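Vumus: birth incentive schemes, a hand-built table
README, revised 15th January

What is in it

Vumus is a table of public schemes that paid, or promised to pay, people for having children. Each row is one scheme in one place. There are 1613 rows. The table came out of an argument between Gerrit Ngubane and Lizelle Baloyi over whether a baby bonus does anything apart from shift birthdays about, and the argument is still going. I keep the file and side with neither of them, though I lean towards thinking that most of these schemes are bought for the announcement.

We count cash grants, tax credits tied to a birth, prizes, housing preference for larger families, and loans written off when another child arrives. We leave out ordinary parental leave. Gerrit thinks that is a mistake and has said so in the notes column more than once.

Files

schemes.csv – the main table, one row per scheme
changes.csv – every later change to a scheme's amount or rules
sources.txt – where each row came from, in the order we found them
holdale_old.csv – the earlier Holdale list, kept as it was, spelling errors included

Main columns

place: the town, region or country, as named in the source
start, end: first and last day on which a birth counted. End is blank if we don't know, and blank does not mean still running.
kind: one of 6 codes, listed at the top of sources.txt
amount: the sum promised, in the money of the time. We have not adjusted for prices. Do it yourself and say which index you used.
announced: the day the scheme was made public
claim: what the people in charge said it would do, in their words where we could get them
trust: a mark from 0 to 10, given by two of us separately and then argued over

The column to look at first is announced. If a scheme is made public in the same week it starts, parents had little chance to plan for it, but they had every chance to delay a booked delivery by a few days. If it is made public a year ahead, a rise in births after the start date may be real, or may be couples who would have had the child anyway and waited. A table like this one can't tell you which, and I would be wary of anyone who uses it to say so.
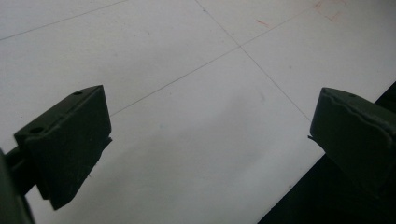
Does a jump in births after a scheme starts show that it worked?
On its own it shows very little. You need the months before the start as well, and then several years after, to see whether the extra births were borrowed from either side. Most of the claims in the claim column rest on a single year.

Where the rows came from

The Holdale list gave us a start, and a poor one. It recorded schemes that were proposed and never paid a penny, and it recorded some twice under different spellings. Lizelle went through the lot against budget papers and local newspapers. Where the two disagreed about an amount, we took the budget paper and put the newspaper figure in the notes.

Rows marked Fivstead come from a set of clippings typed up by hand. Treat the dates in them with care. Several give the date the paper was printed as the start date, which for our purposes is close to useless.

Known faults

Failed schemes are almost certainly under-counted. A government that opens a scheme calls the press, and one that shuts it lets the web page lapse.

Prizes are a mess. A car raffled among all the families in a town has one amount if you record the car and another if you record the chance of winning it. We record the car. Lizelle would have it the other way, and she may be right.

The trust marks are opinions. Please don't use them as weights in a regression. One draft paper did this last July and found a strong result, and I don't believe a word of it.

The Shabalala correction (see changes.csv) moved the end dates of a batch of housing schemes. If your copy was made before it, fetch a new one.

Using it

Free to use and copy. Say which revision you had. If you find a mistake, send the row, what you think it should say, and a source we can read. Corrections with no source go in a separate pile – it is a tall pile and I don't get to it often.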